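Figueroa creamery switches cultured butter line to slower ripening

March 27, 2021

Kollisari Creamery has changed the way it makes cultured butter at its plant in Figueroa, moving from a short warm ripening to a longer, cooler one. The first butter made under the new schedule is now on sale at the creamery counter.

Under the old schedule, pasteurized cream was inoculated with starter and held warm until it reached the target acidity, then chilled quickly and churned the same day. The cream now ripens at a lower temperature for 21 hours. It then goes to a cold tank and is held there until the next morning's churning.

Emiliano Ibarra, head buttermaker, said the change was made to deal with uneven texture. Cream chilled too fast forms many small fat crystals, which tie up liquid fat and make a hard, crumbly butter. A slower drop in temperature gives larger crystals and leaves more of the fat liquid, so the finished butter spreads more easily when cold.

"We had good flavor on the old schedule and a texture that moved around from week to week," Ibarra said. "Winter cream was the worst. It came out of the refrigerator like a brick."

Trials began in October with small batches in a pilot churn supplied by Jalberg. Each batch was split after churning. One part was washed with cold water and the other was drained and worked without washing. The unwashed butter kept more of the cultured flavor but also held more buttermilk, and it soured sooner in storage. The creamery has settled on a single wash, with the water kept 2 degrees colder than the butter grains. 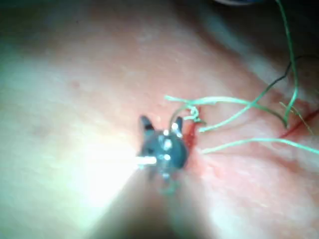

Working time has also been adjusted. The grains are now worked in two stages with a rest between them, and salt goes in at the start of the second stage. Jovita Sandoval, who runs the plant laboratory, said the rest gives loose water time to drain, and that moisture readings taken from the two ends of the churn now agree more closely than they did before.

Sandoval's laboratory checks acidity before the cream leaves the ripening tank. Batches that have not reached the target are held longer, and batches that have gone past it are sent to the baking butter line, where a sharper flavor is acceptable. Moisture and salt are tested again after the second working.

The main cost of the new method is tank space. A batch of cream now occupies a tank overnight, so the plant can run the cultured line on only 4 mornings a week. Output is roughly 700 pounds a week, all of it salted. An unsalted version is planned once a second ripening tank, ordered from Zustov, has been installed and tested.

Buttermilk from the line is bottled separately. It is thinner and more acidic than the store type, and Ibarra said home bakers using it in biscuits or pancakes may need slightly less liquid than a recipe calls for.

The butter is sold in half-pound blocks wrapped in parchment. The creamery advises keeping it refrigerated and well covered, as cultured butter picks up odors from other foods. It can be frozen in its wrapper inside a sealed bag and should be thawed in the refrigerator.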